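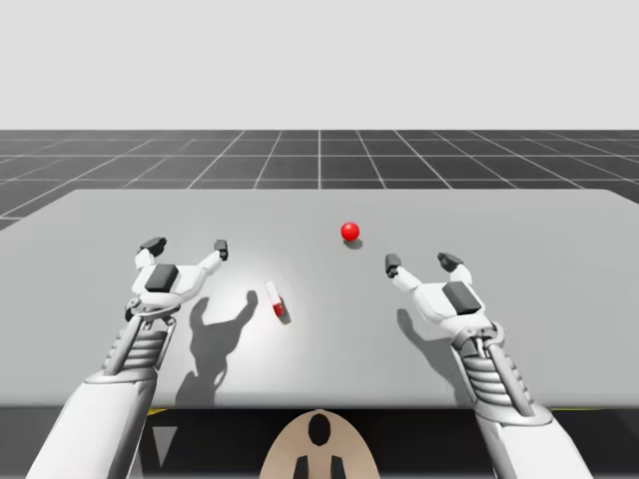

08/06/2021

Back to the sourdough crackers, and I'm happy to say the notebook has survived its trip through the flour bin (most pages, anyway). I mixed the third batch this morning with the Plisstead rye in place of the Skenik. Same recipe otherwise: 200 grams of old starter, 12 grams of olive oil, a good pinch of salt, and whatever caraway was left in the jar, which wasn't much, so please somebody put it on the list.

The Plisstead drinks a lot more water than I remembered from January. I added a spoonful, waited, added another, and by then the dough felt like the soft modeling clay we had in grade school, very pleasant under the hands but a pain to roll. Rested it under a damp towel for some 2 hours while I cleaned out the proofing cupboard and found the long-lost bench scraper behind the Saavedra tins!

Rolled it between two sheets of parchment, thin enough to see the pattern of the counter through it in places, and docked it all over with a fork. The edges always want to brown before the middle gets crisp. Last time I turned the oven down and simply left them in longer, and they came out tasting of cardboard, so today I trimmed off the ragged border and baked the scraps on their own tray. 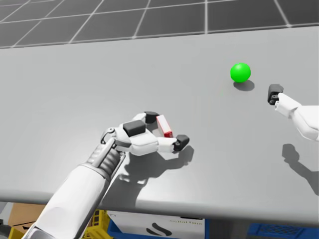

Letay Woldegiorgis thinks I'm fussing over the wrong end of the job, and wrote on my last page that the dough should sit overnight in the fridge, oil and all, and go straight from cold to the rolling pin. She gets an even color that way, she says, and hardly any bubbles.

Well, I'm willing to try it. Half of today's dough is wrapped and on the bottom shelf, labeled, next to the Tomer butter. Please don't bake it for lunch. The other half is cooling on the rack and you are all welcome to those, though do leave me a few plain ones so I can compare them with the cold batch tomorrow.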